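June, afternoon

Equipment planning, Paewai bench, next budget round

Went back over the equipment list before it gets locked. Notes here so there's one place to look when somebody asks why the numbers moved.

Second bimanual station. The Callia quote has come back with 18 weeks lead time from order. If the order goes in after the mid-year cutoff we won't see hardware until well into the next period, so this has to be at the top of the request. Asked them to split the quote into arms, grippers and base so we can buy the base locally if freight is silly. Haven't heard back on whether the warranty survives that.

Grippers. We have 2 spare sets of finger pads left. The storeroom sheet says more, but the rest are the old pattern and don't fit the current heads. Changed the sheet. Want a full spare gripper as well as pads. Swapping a whole head and fixing the dead one later costs us an hour, and waiting on a part costs us the rest of the week.

Cables. Put in for a proper set of guides and clips for both arms. The cables loop wide at the moment and I'd like them tidied before the second station goes in and we copy the same habit across. Kiltell do a clip kit that looks suitable, catalogue price only so far, need trade price.

Table. Keeping the wooden top. Priced a metal one through Clonomham and the colour of the money put me off. Could revisit if we ever need to bolt down fixtures.

Consumables. This line was badly underdone last time. The table-clearing task goes through more than people expect: rice, wipes, bin liners, replacement crockery. I've put it down at $39 a week and labelled it "task consumables" so it doesn't get folded into office supplies again.

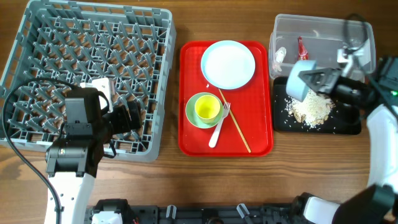 Crockery and trays should come out of the same line. I'd like duplicates of everything on the red tray, plate, saucer, cup, fork, chopstick, so a breakage doesn't change the object set halfway through a batch. Same for the grey dish rack. If that model gets discontinued we're stuck re-teaching every placement, so buy the second one now and put it on the shelf.

Black scraps tray is fine, cheap, any kitchen supplier.

Still to do:
Chase Callia re split quote and warranty
Trade price from Kiltell
Measure the doorway for the second base
Check if the existing power circuit will carry both stations, otherwise an electrician goes on the list too

Left the vision upgrade off this round. Will put it up separately once the station is approved.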